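Jastover's new town council took office in June with nine members, two of them from the minority list, and a standing orders document that had last been revised before either of those two could vote. Most of what follows concerns that document, and the way it hands out portfolios.

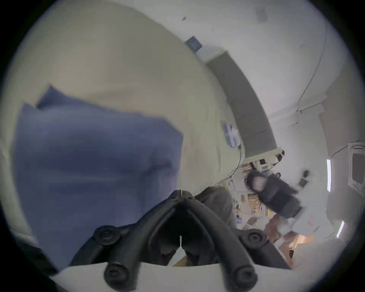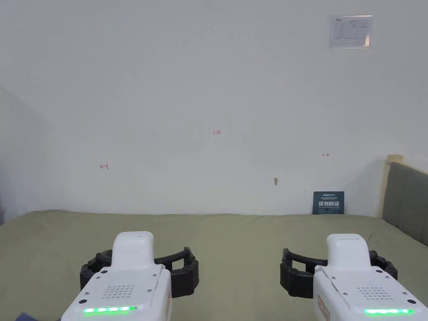
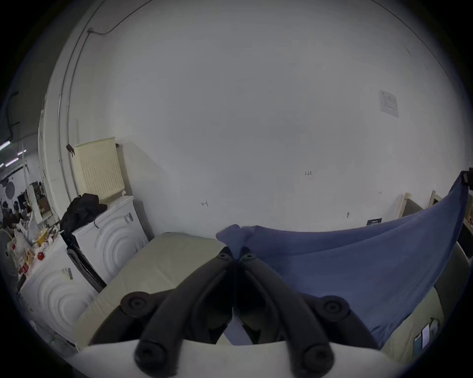
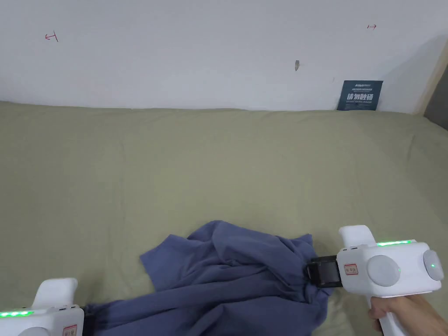
*Photographs: Hawi Hailu*

## How the portfolios are shared out

The council runs on a portfolio system. Each executive member holds responsibility for one area of business, with power to approve spending up to a fixed ceiling and a duty to report at every ordinary meeting. Until this year there were seven portfolios and seven executive members, all drawn from the majority. The remaining seats carried a vote in full council and very little else.

Under the arrangement adopted in June, the number of portfolios stays at seven but two associate roles have been added. An associate member attends executive meetings, receives the same papers as the portfolio holder and may speak on any item. An associate does not vote in the executive and cannot sign for expenditure. The two roles cover housing and water supply, and both went to councillors elected for the district of Enau.

Ximena Zamudio holds one of them. She was elected in the second round and has the water brief, under a portfolio holder from the majority list.

"The papers are the important part," she says. "Before, a member from Enau would see a scheme when it reached full council, and by then the contract was drafted. Now I see it at the same stage as the person who will sign it."

## The Enau question

Enau was a separate parish until its boundary was merged with Jastover's. The merger agreement gave it two guaranteed seats and a right to be consulted on "matters of particular local effect". The phrase was left undefined. In practice the clerk's office decided which matters qualified, and a consultation consisted of a letter and a period of nine working days in which to answer it.

The council's own register shows how this worked. Of 88 items classed as having local effect since the merger, nine drew a written reply from Enau. Supporters of the old system took the figure as evidence that residents were content. Its critics pointed to the length of the reply period and to the fact that letters went to a single postal address in Manríquez Street, which was staffed on two mornings a week.

The new standing orders alter three parts of the procedure. The test for local effect is now written down: an item qualifies if it changes a service, a charge or a right of way inside the old parish boundary. The reply period runs from the date of receipt. And where Enau's members object in writing, the executive must publish its reasons before the item goes to a vote.

None of this amounts to a veto. An objection can be answered in a paragraph, and the executive is free to proceed the same evening. Draft clauses that would have delayed a contested item until the next ordinary meeting were removed at the final reading, on a vote of five to four.

## Where the pressure will come

The first test is likely to be the Zitine pumping station. It stands inside the old parish boundary and supplies both districts. The executive wants to replace the main pump and move the control room to the depot in Jastover, where there are staff on duty overnight. Enau's members accept the case for the pump and oppose the move.

The proposal clearly meets the new test, as it changes a service. It will therefore be the first large item on which written reasons have to be given, and the form those reasons take will set a pattern. The standing orders require that they be "sufficient to explain the decision". They don't say who judges whether that has been done. Under the general rules a complaint about procedure goes to the chair, who is also a member of the executive.

Zamudio raised this at the June meeting and was told it would be looked at in the annual review. She has since tabled an amendment that would send such complaints to a panel of three members, one of them from Enau. It needs a simple majority of those present.

There is a second gap. The associate roles exist by resolution of the council and are not part of the merger agreement, so they can be ended by the same means. The guaranteed seats can't be removed without the consent of both districts. A future majority could keep the seats, as it must, and drop the roles at its first meeting.

## What the majority says

The executive's published position is that the roles should be tried before they are fixed. Its note to members, dated August 2, 2022, runs to seven pages and deals mainly with cost. Each associate receives an allowance set at half that of a portfolio holder, and the clerk's office has taken on extra work in preparing and circulating papers. The note puts no figure on the second item.

It also records a concern about confidentiality. Executive papers often include tender prices, and the circle of people who see them before award has grown from seven to nine. Associates have signed the same undertaking as full members. The note asks for a further rule that would let the chair withhold commercial annexes from associates "where necessary".

Zamudio regards that wording as too wide. "If the annex is the price, and the price is the decision, then I am back to reading about it afterwards," she says. She would accept a narrower rule, limited to cases where a member has a declared interest - a restriction that already applies to portfolio holders.

Both texts, the amendment on complaints and the rule on annexes, are listed for the next ordinary meeting. The pumping station is item seven on the same agenda.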